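October 10, 2018
Gelasdale test kitchen, caramel bench

Fourth go at the soft caramel for the Soseo boxes. Batches one to three are in the August pages, all too firm after two days in the wrapper. Buppha wants something that bends before it breaks. Chanida wants it to still hold a square edge. Both are fair.

Changed two things from batch three, which I know is one too many:
- final cook down to 244 F (was 248)
- cream warmed with the butter and salt before it goes in

Sugar and glucose weighed together, 2,644 g. Cream and butter together came to 2,958 g. Salt as before. Vanilla off the heat, at the end.

Sugar took a long time to get going. Burner two is weak on the left side again, so I turned the kettle a quarter every few minutes. Color was even by the time it hit amber. Pulled it a shade lighter than last time. Duangjai tasted batch three next to the Roston sample and said ours was bitter at the back, and I think she was right.

Cream went in over three pours. Much less spitting than with cold cream and the sugar didn't seize. Keep this step whatever happens with the rest.

From 235 up it climbs slowly and then jumps. Checked the probe in boiling water first and it read one degree high, so 245 on the display is the real 244. Wrote that on tape on the handle. Please don't peel it off until the new probe comes.

Poured into two lined frames, left on the rack by the window. The offcut from the pan corner was good warm, but everything is good warm. Cold water test gave a ball that flattened under its own weight after a bit. Batch three stayed round.

Cut one frame after it had set up. 554 g of trim, too much. The frame is the wrong width for our cutter and we lose a strip down each side. Uthai says there is a narrower one in the Nilsuwan order and we should wait for it.

Wrapped 30 pieces for the shelf test. Half in the waxed paper, half in the clear film. Film sticks at the twist ends, same complaint as before. Ratree is going to try a light wipe of oil on the blade and see if that helps the wrapper too. 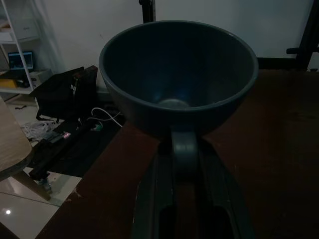

The dark blue-gray bowl.

To do:
- Bend and bite test on day two, then day seven. Same people both times.
- Repeat at 244 with COLD cream, so we know which change did what.
- Ask Chanida if the salt goes on top or stays in. The label draft says "sea salt caramel" and I can't see any salt on it.
- Burner two. Reported it again.
- Reorder parchment, last roll is open.

Kettle soaked and scrubbed. Second frame is uncut and labeled, top shelf, leave it alone please.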